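Recovering a Disassembly Cell After a Protective Stop at the CPU Socket

Issued by Wendavance Technical Services, Oct 13, 2021
Prepared by Nisha Tripathi. Reviewed by Ketill Stougaard.

Scope

This procedure applies to the Dridwood desktop disassembly cell when the arm halts with code 167 (unexpected contact force, tool axis) during the processor step. It does not cover stops during drive or power supply removal. Only operators who hold a cell authorization may carry it out.

Background

In October, the cell stopped 2 times in one shift at the same program line. In both cases the gripper had touched the retention frame of the socket before reaching its programmed depth. The first operator cleared the fault and resumed at normal speed. The second stop followed on the next cycle, and the retention frame was bent. The review by Zdzisław Mazurek found that the tool length stored in the controller had not been updated after a finger change.

Before you begin

Press the emergency stop and attach your personal lock to the cell disconnect. Wait 60 seconds. Do not reach between the fingers and the motherboard at any time, even with the lock in place – the brakes hold the arm, but the gripper may still relax when air pressure falls.

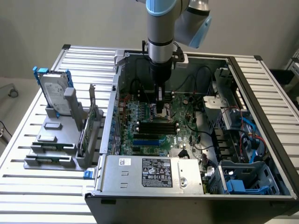

Record the program position before anything is moved. The controller log gives the last completed line, but the log must be checked against the parts themselves. With the memory modules lying in the front of the gray fixture and the hard drive and expansion card standing in their slots, the earlier removal steps are complete and the program may later be restarted at line 1590. If any of these parts is missing from the fixture, restart from the beginning with a new unit.

Recovery

1. Remove your lock, reset the emergency stop and select manual mode at reduced speed.
2. Raise the tool straight up along its own axis. Do not rotate the wrist until the fingers are above the rim of the case.
3. Inspect both the fingers and the socket. Set aside any board with visible damage and tag it.
4. Measure the tool length with the Pruden gauge and compare it with the stored value. Correct the value if the two differ.
5. Run the processor step once in manual mode, with one hand on the enabling switch.
6. Return to automatic mode only after the shift lead has signed the log.

If the stop repeats

Do not clear the fault a second time. Lock out the cell and contact Houshang Yazdani in Maintenance – the force threshold must not be raised by operators under any circumstances.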